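水果装进拉链袋,就真的不会坏了吗?

Hekley少儿百科 · 厨房疑问栏
2026-10-12

大人收拾厨房的时候,常常把吃不完的水果往拉链袋里一装,捏紧封口,说一句:“这样就新鲜了。”

先别急着点头。“新鲜”这两个字印在很多包装盒上,卖袋子的人当然喜欢它。可是一个薄薄的塑料袋,凭什么让葡萄不变软,让芒果不长黑斑?我们来一条一条地查。

查之前,先把桌上的东西认一认:透明的袋子、红色的托盘、橙色的收纳箱。几乎每家厨房都有差不多的三样,只是颜色不同。很多人随手拿一样来装水果,哪一样近就用哪一样。 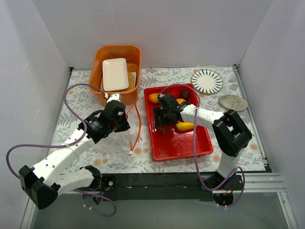

水果摘下来以后,还活着吗?

听起来像骗人的,可这一条是真的。水果离开了树,里面的细胞还在工作:吸进氧气,放出二氧化碳和水汽。科学家把这叫作“呼吸作用”。它没有鼻子,也没有肺,你把耳朵贴在苹果上,什么也听不见。

水果里面大部分是水。拿100克苹果来说,里面可以有84克是水。水汽一点一点从果皮跑掉,果皮就皱了。苹果放久了像老爷爷的脸,就是这么来的。

袋子能挡住水汽,所以“装袋子里不容易干”,这句话我们可以相信。

但是“不容易干”和“不会坏”是两句话,请不要让别人把它们混在一起卖给你。

水汽跑不出去,去哪儿了?

还在袋子里。要是放进冰箱,袋子内壁上可能会出现小水珠。霉菌最喜欢潮湿的地方,葡萄挤在一起,只要有一颗破了皮,旁边的几颗很快也会跟着遭殃。

所以有的人会在袋子里垫一张厨房纸,也有人把封口留一条缝。还有一种袋子,一开始就扎好了小孔。你看,卖葡萄的袋子上常常有孔,难道是工厂忘了补吗?

再看看袋子里装了谁和谁。
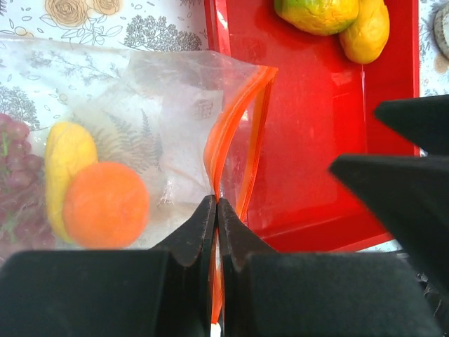 敞着口的拉链袋:左边是一串紫红色的葡萄,旁边有一个长长的黄色水果和一个圆圆的橙色水果。

几种水果住在同一个袋子里,看着很热闹,可它们的脾气不一样。香蕉、苹果、芒果会放出一种叫“乙烯”的气体,像是在喊:“快熟!快熟!”有的水果听得见,有的水果几乎不理它。

没熟的猕猴桃就听得见。想让它快点变软,可以把它和一根香蕉装在一起。葡萄摘下来以后不会再变甜,你把它和香蕉关在一起,等到明年也没有用,只会等来一袋坏葡萄。

橙子也不会越放越甜。如果有人告诉你“酸橙子放放就甜了”,可以问他:多出来的糖从哪儿来?(有时候酸味会变淡一点,吃起来好像甜了,糖却没有多出来。)

那放在托盘里呢?

托盘没有盖子,空气流通,水果不闷,谁坏了也一眼就能看到。缺点是干得快。草莓在夏天的厨房里放一个下午就不精神了,八月尤其糟糕。

芒果倒是适合先放在外面。还硬的芒果怕冷,太早进冰箱,果肉可能熟不好。有人说“芒果红了就是熟了”,这句话也要打个问号,因为有的品种绿着就熟了,有的品种还硬邦邦的时候就先红了脸。 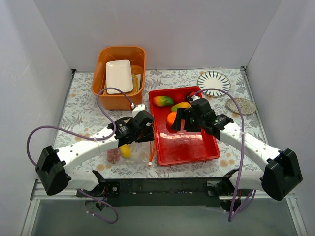 轻轻按一按,再闻一闻靠近果柄的地方,比只看颜色可靠得多。按的时候用指肚,别用指甲,一个指甲印就是给霉菌开的一扇门。

还有一个常见的说法:“把水果全洗干净再收起来,多省事。”省事是省事,可是果皮上留着水,装进袋子更容易长霉。葡萄表面那层白白的粉,很多人以为是农药,其实主要是葡萄自己长出来的果蜡,能帮它锁住水分。吃之前再洗,来得及。

盘子和水果也最好分开收。把水果塞进装满盘子的箱子里,上面一压,皮就伤了。

自己试一试

我们说的也不一定全对,你家的厨房和别人家的不一样。想知道答案,可以做一个小实验。

需要:500克葡萄,2个一样大的拉链袋,一张厨房纸,一支笔。

第一步,请大人帮忙,把破皮的葡萄挑出来,剩下的分成一样重的两份。

第二步,一份直接装袋封好,另一份垫上厨房纸,封口留一条缝。在袋子上写清楚哪个是哪个。

第三步,把它们放在冰箱的同一层。要是一个放冰箱、一个放窗台,结果就说不清该怪谁了。

第四步,每天在同一时间看一看,把看到的画下来:有没有水珠?有没有变皱?有没有长毛?

长了毛的葡萄不要尝,也不要凑上去闻,连袋子一起请大人处理。

如果你的结果和上面写的不一样,先查查两袋葡萄是不是真的一样新鲜,然后再做一遍。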